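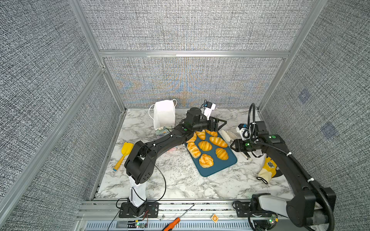

Croissant duty on the two-arm cell — house rules thread 🥐

1/ Jalen Strickland asked how we write rules for the Emside bench, so I'm dumping mine here. They fit on one page and I'm a little proud of that!

2/ Rule one is the tray. It gets the same teal one every run, set down before anybody enables the arms. Hands stay out after that, even if a pastry is sitting funny (I know, I KNOW, it's tempting).

3/ Grip rule: close slow, pause, then lift. Soft pads on the fingers, and we check them every 20 picks for tears or crumbs.
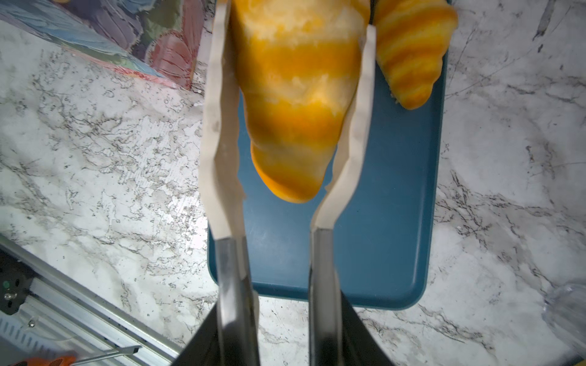
Who gets to change the grip force?
Whoever is signed in as cell lead, and they write the old number in the log before typing the new one.

4/ Craig Urquhart fought me on that log for most of October. Then we had to redo up to 1000 picks with no record of the settings — he's a fan now lol

5/ Okay, the stuff I still nag people about:

- Odd shapes get their own trial. A ring or a knotted bun doesn't borrow the croissant settings. 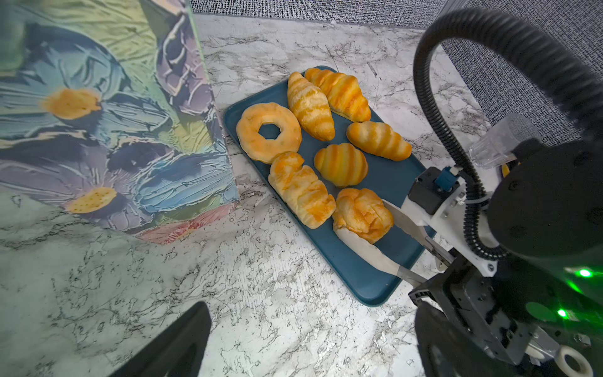 - Stop means stop. Either arm faults, both arms halt, and you wait 5 seconds before opening anything.
- Bench pastries never go back to the kitchen. Label the bin!

6/ Godinho folks, send me your version, I want to steal the good parts.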